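Traldale seed library to open its drawers again in November

Gardeners in Traldale will be glad to hear that the seed library is coming back, after a long winter in which its old card-catalogue drawers sat waiting for a new home. They will move into the front room of the Schnyder Hall — the sunny one, with the good radiators — and the doors open in November.
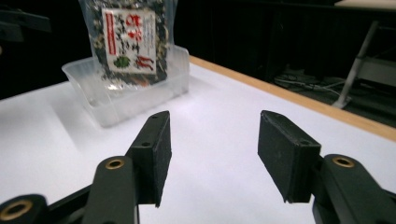

Marion Keddle
Community reporter
2026-10-03

The library has 60 kinds of vegetable, herb and flower seed to lend, and the hope is to have 3000 packets ready on the shelves by opening day. Anyone who has tried to buy a decent climbing bean lately will know how welcome that is. The old favourites are all there, including the Polen tomato, a big, lumpy, wonderfully flavoured thing that people in this district have been handing over back fences for longer than most of us can remember.

Borrowing is free and you don't need a card. Take up to four packets a visit, grow them, let a plant or two go to seed at the end of the season, and bring a little back when you can.

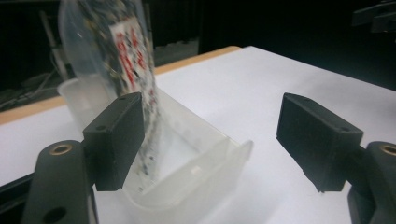 A clear container is tipped over a milky-white tray.

Returned seed should be clean, dry and labelled with the variety and the year. Paper envelopes are best, and the Dullitz hardware store has kindly offered to keep a box for returns beside its front counter, which will be a great help to those of us who can never get into town during opening hours.

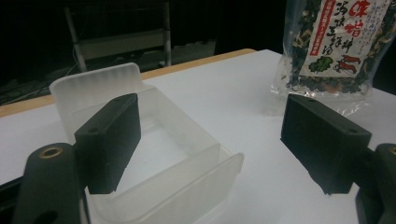 What if my plants fail and I have no seed to bring back?
Come and borrow again anyway, as there are no fines and every gardener has a bad year.

There will also be 13 growing workshops between opening day and the end of autumn, beginning with a morning on tomatoes (of course!) and carrying on through pumpkins, garlic and 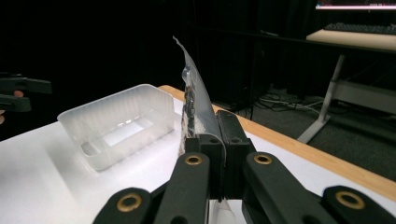

the flowers that bring in the bees. They are free as well, though places do go quickly, so put your name down at the hall office. Children are welcome if they bring a grown-up, and there will be tea and something baked at every one of them.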